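Homa Yazdani
@homa_fixes_arms

May 22, 2019

Okay, a few of you asked how we look after the kitchen arm at Kostside, so I'm going to write it all up in one go. Long thread, get a drink! 1/14

Quick background. It's one arm, one gripper, one marble counter, and a whole lot of mugs. Nii Osei built the original cell, Adjoa Annan writes the motion code, and I'm the one with the hex keys. I love this machine. 2/14

As of this morning the gripper has 3,409 closes on the current set of pads. I know because the controller keeps a tally and I write it on a strip of tape on the cabinet (yes, tape, it works). The last set got swapped in March. 3/14

Mugs are the hard part and also my favorite part. They're round, they're smooth, and the handle gets in the way of everything. You want enough squeeze that the mug can't twist, and then you want to stop right there.

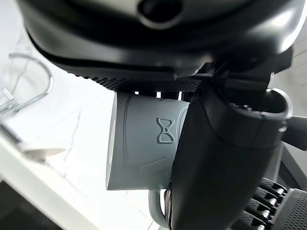 How often do you check the screws on the gripper?
Every 46 hours of run time, with a small torque driver, always starting at the bracket farthest from the fingers and working in. If one has moved I redo the whole column and check it again the next day. 4/14

Why start at the far bracket? Kwaku Akpalu taught me that one. If the back of the stack is loose, everything you tighten in front of it is being tightened against something that can wander. I did it the other way for my first two months and kept chasing the same wobble, very educational. 5/14

Cleaning! Coffee oil is sneaky. It gets into the texture on the pads and you can't see it, but you'll see it in the grip force log, because the arm starts asking for more squeeze to hold the same mug. Soft brush, warm water, a tiny drop of dish soap, wipe, let it dry all the way. No solvent on the pads, ever. 6/14

Calibration is its own little ritual. We have a test block from Flaltis that sits in a known spot, and the arm touches it on 5 faces. If any face comes back off by more than our limit we rerun the wrist offset before anybody makes a drink. Takes less time than toasting a bagel, so there's really no excuse to skip it. 7/14

Zakaria is what Adjoa named the script that runs all that. No idea why, and she won't tell me. Zakaria has caught two bad wrist offsets this spring and I would like to buy it lunch. 8/14 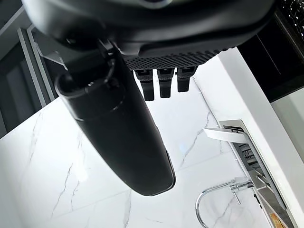
My own obsession is the wrist cable, and I check it before anything else in the morning. I move the wrist slowly through its whole range by hand with the power off, and I watch for any spot where the jacket pulls tight. Then I power up and do the same thing at crawl speed with something in the grip, because the load changes how the wrist sits. A long, glossy black cylinder like that one, held at a diagonal over the marble, is a great load for this: it's slick, it tapers, and a tired pad will let it creep. I also keep a no-go zone drawn around the gooseneck faucet in the software, with extra room on top, so the tip of whatever we're holding stays well clear of the chrome. Please draw your no-go zones around the thing you're carrying too and don't stop at the fingers! 9/14

Arnulfo Ticona asked me last week if we grease the finger joints. We don't on this one, they're sealed, and grease would end up on the mugs. On the older arm over in Clelville we do, just a thin film, and then wipe it till you think you've wiped it all off. 10/14

Spares I keep in the drawer: pads, two wrist cables, a bag of the tiny screws (they roll, oh boy do they roll), thread lock, and the spare finger caps. The drawer has saved more mornings than I have. 11/14

One thing I changed this spring and would do again: I log the boring days. "Pads fine, cable fine, block fine." When something does go odd, I can flip back and see exactly which morning it was last okay. 12/14

Still working on: a better way to dry the pads. Right now it's a fan and patience. Nii wants to try a quick-swap pad holder so a clean set is always ready, and I'm all for it, if we can get it to seat the same way every time. 13/14

If you look after a gripper in a kitchen or anywhere else that gets sticky, tell me what brush you use. Mine sheds and I'm ready to upgrade. 14/14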